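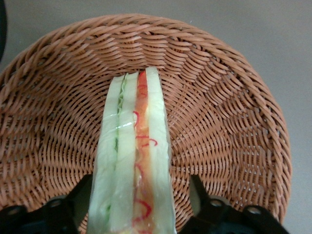
Do people who buy lunch on the way to work spend more on food at home as well?
In our sample they spent slightly less at home, but their total food spending was higher.

3. Data and household diaries

The data come from food diaries kept by households in Tellstead and Brikadley. Each household wrote down every food purchase for six weeks, starting in October. We received 524 diaries. After removing those with gaps of several days, 456 were left for analysis. Most of the dropped diaries came from Brikadley, where the printed booklets went out late.

Purchases were coded into two groups. Ready-to-eat food covers items that can be eaten as sold, such as a wrapped sandwich or a slice of cake (Figure 1). Everything else was coded as food for home use. Bread and fruit were hard to place – the same loaf may be eaten at a desk or sliced for dinner – and we followed the Siriwardena coding rules, which assign both to home use unless the diary says otherwise. 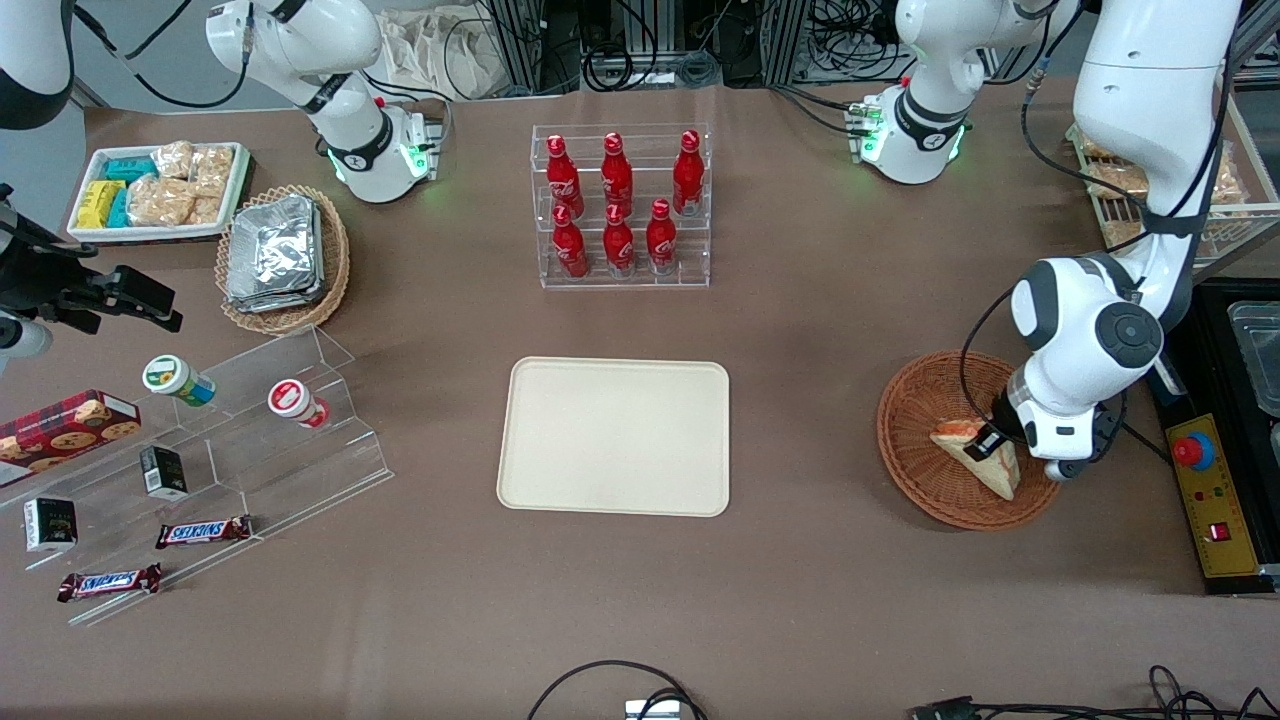

Reading time: 6 min (2,000 words, full paper)

Figure 1. Groceries and snacks on a brown cloth, with a slice of cake in a woven basket.

Prices were taken from receipts where these were attached. Where they were missing, we used the shelf prices in the Cokano price list for the same month. Discounts from loyalty cards are therefore missing from part of the data, and spending may be slightly too high for those households.

Meals paid for by an employer were left out. So were drinks bought alone, although a drink sold as part of a lunch deal was kept, as the receipt gives one price for the whole deal. Section 4 reports spending per adult, and results with children counted as half an adult are given in the appendix.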